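Kitchen & Pantry > Storage > Flour Bins

Wednesday, July 7, 2021
By Morenike Chukwu

Skomia Countertop Flour Bin

I've baked bread at home for 17 years, and for most of them my flour lived in a rolled-down paper bag with a clothespin on it (I know, I know!). The Skomia is the bin I wish I'd bought back then. It holds 4 quarts, the lid presses down snugly, and the mouth is wide enough for a big scoop and a floury hand together.

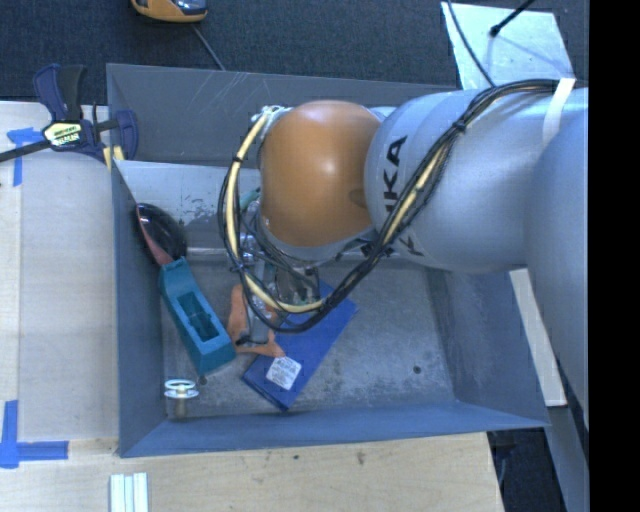 Can I keep whole wheat flour in it?

Whole wheat keeps nicely for a few weeks in a cool cupboard, but if you bake slowly, put the whole bin in the fridge and let the flour warm up before you mix your dough.

Wash it by hand with mild soap and let it dry overnight with the lid off before you fill it again. We've carried it since January, and my own sits right beside the toaster, where I reach for it nearly every morning! Item no. 859.

Related items
Flundix Dough Scraper
Çetinkaya Linen Bread Bag
Cimach Sugar Scoop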